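Plorley College swimming and diving, where things stand coming out of the January training block. Thread.

1/ Both teams are back in the water. Doubles ended this morning and the schedule drops to one practice a day until the conference meet. Roster is 28 swimmers and divers, down two from the fall. One is studying abroad, one is out with a shoulder.

2/ The men are 5-1 in duals. The loss was at Garach, and it came down to the last relay. The women are 4-2 and lost to the same team by a wider margin.

3/ Women's scoring so far: Sarmīte Mets leads with 185 points across all duals. Most of that is the 200 and 500 free, plus a couple of 200 fly swims when the lineup was thin. She has said she doesn't want to swim the fly at conference. I wouldn't want to either.

4/ Gemma De Luca is second in points and has the top 100 breast on the team. Her turns are better than they were a year ago. Her starts are still slow compared to the Garach girls, and she gives up half a body length before the first stroke.

5/ On the men's side it's Chukwuemeka Okafor in the sprints and then a group of four or five who trade places every week. He went a season best in the 50 at the last home meet, unshaved, in the old suit.

6/ Diving is one person this year, Sơn Mai. He scores on both boards at nearly every meet. Without him the men lose at least two of those duals. He learned a new reverse on the 3-meter over break and plans to use it against Okeke.

7/ The Okeke meet is the last home dual and also senior night. Warmups at 4:30, ceremony at 5:40, first event at 6. Parking is in the north lot because the south lot is still torn up.

8/ Attendance for the fall home meets came to 934 total. That's better than last year. The bleachers on the deep end side are open again, so there should be room for everybody at senior night.

9/ Coach Temitope Eze told me the relays aren't set. The 400 free relay has three names in pen and the fourth is between a freshman and a junior. Time trial is after practice next week, closed to the public.
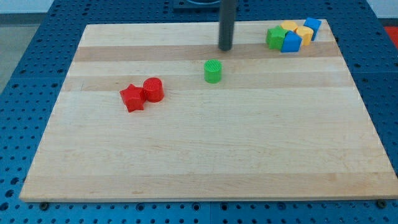

10/ The medley relay is closer to done. De Luca has the breast leg, Mets may anchor. Backstroke is the weak spot and has been since the fall. If they can get that leg under 28 in the 200 medley, I think they're in the top three at conference.

11/ Conference is at the Flomum natatorium again. Same pool as last year, eight lanes, warm-down pool on the far side. The prelims start early and the finals start at 6 each night. I'll be there for all of it and will post results after each session.

12/ My guess: Garach wins both team titles. Plorley men second, women third or fourth depending on how many get into the B final in the 200 IM. That event cost them last year.

13/ Correction to my post from before break: the men's 800 free relay record is from the home invite, not from Garach. Thanks to the two parents who wrote in.

14/ Next update after Okeke. If you have splits from the Garach meet, please send them, mine are missing the 1000.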